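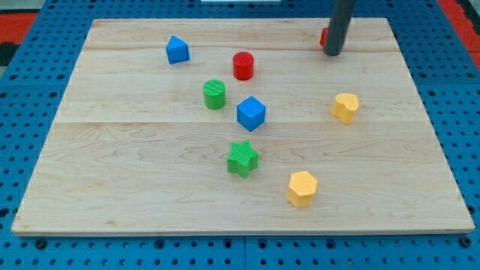
Coloured shape blocks on a wooden board

Speaker notes - Programming a small film season
Amber Horrocks, Thursday, 60 minutes with questions

Opening
Good morning. I programme films for the Ketberg, which has one screen and 86 seats. I'm going to talk about how we chose last autumn's season of films about childhood, what we paid for, and what I would change.

Start with the audience
We sold 2,394 tickets over the season. The target was 2,000. Most of the extra came from two Sunday matinees, so don't read it as a sign that every title did well. Three of the evening screenings were half full or worse.

Choosing the films
Hina Orakzai and I began with a long list and watched everything on it again. Memory is a poor guide. I had put Zenmont near the top from a viewing years ago and found the first half much slower than I remembered. We kept it, but moved it to a weeknight.

Faltus was the opener. It follows a boy who spends a summer at his aunt's petrol station, and very little happens. People stayed behind in the foyer and talked about it for a long time.

(Pause. Ask who has seen it. If most have, skip the next bit.)

The ending has no dialogue. We checked the sound levels in the room the night before, as the wind on the soundtrack has to be heard from the back row.

Films about children, films for children
These are two different things and our brochure mixed them up. Amadi has a seven-year-old in the lead and one very upsetting hospital sequence. Two families left. The certificate was printed in the listing, but the picture next to it was a girl on a swing. My fault. We now add a line in plain words on what the film contains.

Subtitles
Parents asked if younger children would cope. Nine and up were fine. For the under-eights we tried a live reader at one matinee - Hina did it from the side aisle with a microphone. It worked better for the comedy than for anything sad.

Money
Show the slide with the hire fees. Say that the oldest film cost the most to book. Leave it up during questions.

Questions
Likely ones: school bookings, how early to ask for rights, whether we would run the season again. Yes to the last, with fewer titles and an earlier start time on weeknights.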